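Sandrine Carré started with the arms. The hands came later, and the software that she now spends most evenings on came last of all.

"I had a bench at Sedidgate and no real plan," she says. Sedidgate is a shared workshop in an old print building, and members pay 40 dollars a month for a bench and a locker. Hers is at the back by the drill press. The robot she is building there has two arms, two black five-fingered hands and, so far, no legs. She calls it Prunent, after the street she grew up on.

She keeps a ledger of what she has spent. The total is $968, without the hands, which she bought used from another member. "They were the one thing I didn't want to make myself. I tried printing a finger in January and the tendon pulled right through it."

The forearm shells are her own work. The first set was too narrow at the elbow end and pinched the wiring, so she redrew them with a wider base. She is on version 11. "Most of those are small changes. A screw boss moved over, a bit more room for a connector. I number them all or I lose track."

Carré tests nearly everything in simulation before she powers up the real arms. She built a kitchen for it, with a marble counter, a cutting board, a frying pan and some food. A friend asked why she hadn't modeled the workshop bench instead. "I wanted round things and flat things and things with handles. A kitchen has all of that, and the models were easy to find."

The lemon was her first target. She wanted the right hand to close over it on the board while the left hand stayed open and out of the way. Early on, both hands closed together, and she traced that to a single wrong index in her joint table. Fixing it took one line. Finding it took 38 days.

"I was sure it was the physics settings. I changed friction, I changed the mass of the lemon, I changed the time step. None of that was the problem."

She is less settled about the grip itself. Fingers pass into objects in simulation if the contact settings are too soft, and if they are too stiff the whole arm shakes. She has a pair of values she can live with, and she doesn't expect them to carry over to the real motors.
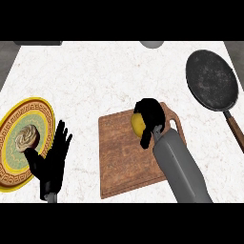

"The wrist is what I'm going to redo next," she says. "It's slim, and I like how it looks, but there's hardly any room in there for a better bearing. I'll probably have to make it thicker and then redraw the forearm again to match. So that will be version 12."

Recent items
Cluruvon motor drivers: a member's notes
Cutting cable sleeves to length
Chevalier bench vise, cleaned and rebuilt
Sedidgate locker rules, updated July 9, 2026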